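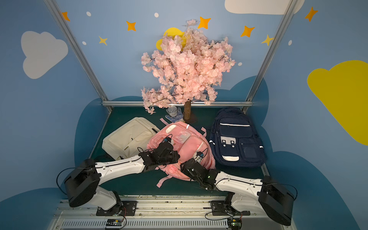 Edith Espinoza wrote the first chapter of Lurkville four times before she knew what the book was about. The fifth version, which opens with a woman trying to return a library book to a branch that has closed, is the one that readers will find when the novel comes out in November from Quintero, a small press that puts out a handful of titles a year.

"I had the town long before I had the people," Espinoza said. "I knew where the creek was and which road flooded. I could have drawn you a map. Then I'd put somebody on the road and they had nothing to do."

Lurkville is her second novel. The first, Vostska, followed two sisters who run a boarding house in a port city over the course of one winter. It had a first printing of 2,000 copies, and Espinoza sold a good share of those herself, at readings in bookstores, libraries and one hardware store.

"The hardware store was my best night," she said. "They put me between the paint counter and the keys. People had come in for other things and they stayed. A man asked me how long it takes to write a page, and I told him it depends on the page, and he bought two copies."

She is 64 and worked for most of her adult life as a court reporter, a job she credits with teaching her how people talk. She took down testimony in land disputes, divorces and one very long case over a shared well. She doesn't use any of it directly. What stayed with her, she said, was the way a witness would answer a question that had not been asked.

"You ask a person what time he got home and he tells you the porch light was out. He thinks he's answering. In his mind the light is the answer. I try to write dialogue that way."

The town in the new book has one main street, a feed mill and a newspaper that comes out when the editor feels up to it. The plot turns on a will. An old man leaves his house to a person none of his relatives have heard of, and the family sets out to find her. Espinoza said she did not know who the woman was until she was well past the middle of the draft.

"My editor wanted her to show up sooner. We went back and forth on that. I moved her up by two chapters and that was as far as I would go."

The manuscript was also a good deal longer when she turned it in. She cut 100 pages, most of them about the old man's years abroad in Rurkavia, a country she made up for the purpose. There was a section on its railroads and another on its marriage customs. In the finished book Rurkavia is mentioned on a postage stamp and in one argument at dinner.

"I liked those pages. I still have them in a drawer," she said. "But every time I read the draft through, I got to Rurkavia and wanted a sandwich."

Espinoza writes in the morning, starting at 6, at a kitchen table. She uses yellow pads for the first draft and types it up at the end of each chapter, changing things as she goes. She does not keep an outline. She does keep a list of every character's age, after a reader of Vostska wrote to point out that the younger sister has two birthdays in the same winter.

"She was right. I checked, and there they were, one in December and one in February. I wrote back and thanked her." The mistake was fixed in the paperback.

She reads mostly older books when she is working and newer ones when she is not. She belongs to a writers' group that meets at a member's house, though she brings in pages less often than she used to. Early on, she said, she took every suggestion and ended up with a story that sounded like six people -- all of them polite.

"Now I listen for the place where they get quiet. If they're all talking about the same paragraph, it's probably fine. If they skip over one, I go home and look at it."

Asked whether the town is based on the one where she grew up, she said people back home have already decided that it is. Her cousin has identified the feed mill, the church and the bad intersection. Espinoza says the intersection is real and the rest is not, or at least she didn't mean it to be.

She has started a third book, which so far consists of two filled pads and a title she doesn't want to give out. It is set on a ferry. She took the same crossing several times last summer to see what the crew did when the passengers had gone inside.

"Mostly they ate," she said. "So there's going to be a lot of food in it."

Espinoza will read from Lurkville at the press's fall open house, along with two poets on the Quintero list. She plans to read the library scene and then, if there is time, part of the dinner argument.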